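Misen Robotics Club: minutes of the Friday meeting, 2018-05-11
Present: Irena Krawczyk (chair), Crescencio Esquivel, Isauro Serrano, Xóchitl Chávez (minutes). Apologies: Consuelo Nava, who has an exam on Monday and sent her notes by email.
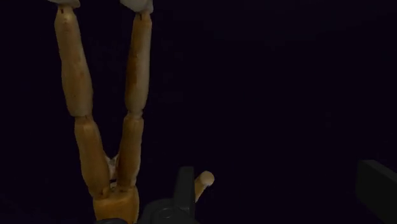 1. Minutes of the April meeting
Agreed, with one correction. The loan of the Solís laptop runs to the end of term, and we don't have to give it back at half-term. Big relief all round!

2. Simulation progress
Isauro showed where the mannequin task has got to and it was easily the best part of the evening. The wooden figure is in the simulator with all its joints, and the gripper can now be driven from the keyboard or from a script. He ran the upside-down pose, legs straight up in a V, and we all wanted a go.

Crescencio asked whether the joints are too floppy. Isauro thinks the hips are fine but the knees need more friction, or the legs fold up as soon as the gripper lets go. He has tried 800 short runs with random starting poses and the figure ended up standing in 68 of them. That is far better than last month, when we were pleased to get any at all.

Irena liked the dark background and would keep it for the demo, as the wood shows up so nicely against it. Xóchitl would like a bit more light on the gripper, which is dark grey and gets lost. Agreed to try one extra lamp and compare.

Consuelo's notes: she has read through the contact settings and reckons the fingers are squeezing too hard at the start of a grasp. She suggests closing in two stages. Isauro had been wondering the same and will put it in this weekend.

3. Pustora student challenge
Entries close in 6 weeks. We are definitely entering! Long and very cheerful discussion about which task to submit. Crescencio is keen on "sit the figure on a box", Xóchitl wants "make it wave", and Irena pointed out that waving only needs one arm and we have hardly touched the arms so far. Vote: sitting 3, waving 1. Waving goes on the list for the autumn.

The entry needs a short video and a page of writing. Xóchitl will draft the page and would love people to send her the things that went wrong as well as the things that went right, because the judges ask for both.

4. Team name
Still Galtero. Crescencio offered some others (not minuted, at his own request) and we laughed a lot, but Galtero is already on the form.

5. Beginners' evening
Nearly everybody who came to the last one asked for more time on the controls and less talking at the front. Fair enough. Next time Irena will do a very short hello and then it's straight to the keyboards. Isauro to make a simpler version of the task with the figure lying flat, so that new people can get a grip on a leg in their first few minutes.

6. Actions
Isauro: knee friction, two-stage closing, beginners' version.
Crescencio: extra lamp, first try at the box for the sitting task.
Xóchitl: draft of the challenge page, chase everyone for notes.
Consuelo: check the script against her contact settings, after the exam. Good luck from all of us!
Irena: send in the entry form and book the room for the beginners' evening.

7. Any other business
The projector cable is still missing. If it's in your bag, please bring it back.

Meeting closed once Isauro had been talked into one last run.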